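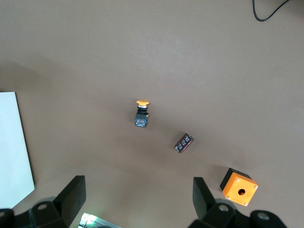
How long should I let a hardwax oil finish cure before putting a desk back into daily use?
Three weeks if you can stand it. You can set light things on it after two days, but keep water and anything with rubber feet off until the full time is up.

plankton_566
What product is that three weeks for? The can of Sarel I have says seven days to full cure.

dovetail_dan
Seven days is at 71 degrees with decent air movement. My garage in October is nowhere near that. I go by smell. If I put my nose to the wood and can still smell it, I wait.

mrsgrout
Smell is not a great test with the low-odor ones. I used Gretier on a kitchen table and it stopped smelling on day three. Put a mug down on day five and got a ring. The ring came out with a light sanding and another coat, but I had to do the whole top to get the sheen to match.

plankton_566
Did you buff off the extra after the first coat? A ring that early sounds like it went on too thick.

mrsgrout
Yes, I buffed it. 15 minutes after applying, white pad, then a cotton rag. It was not thick.

hollow_chisel
I disagree with the three weeks. I run a small shop and we deliver tables at ten days. Out of the last 200 I can think of two complaints, and one of those was a planter that leaked for a month. Ten days in a heated room is fine. Tell the customer to use coasters.

dovetail_dan
You have a heated room. Most people asking this don't.

hollow_chisel
Then they should bring it indoors. Cold is the problem, more days in the cold won't fix much.

benchdog2325
What about the underside? I only did the top on mine, walnut, and it has a slight cup now.

mrsgrout
One coat underneath is enough. It doesn't slow moisture down much but I do it anyway. If the cup is slight, check whether your screws have room to move before you blame the finish.

benchdog2325
They're in round holes, no slots. I'll start there.

plankton_566
Anyone tried the Beaudoin with the separate hardener? Supposed to be ready in five days.

hollow_chisel
Yes. It works, but you have to use what you mix the same day, and it costs a lot more. Lay the used rags out flat to dry outside, same as with any of these oils. Don't ball them up in the trash.

dovetail_dan
I found the hardener version a bit yellow on maple. Try it on a scrap first.

plankton_566
Mine is white oak so I'll do a scrap of that this weekend and post how it looks.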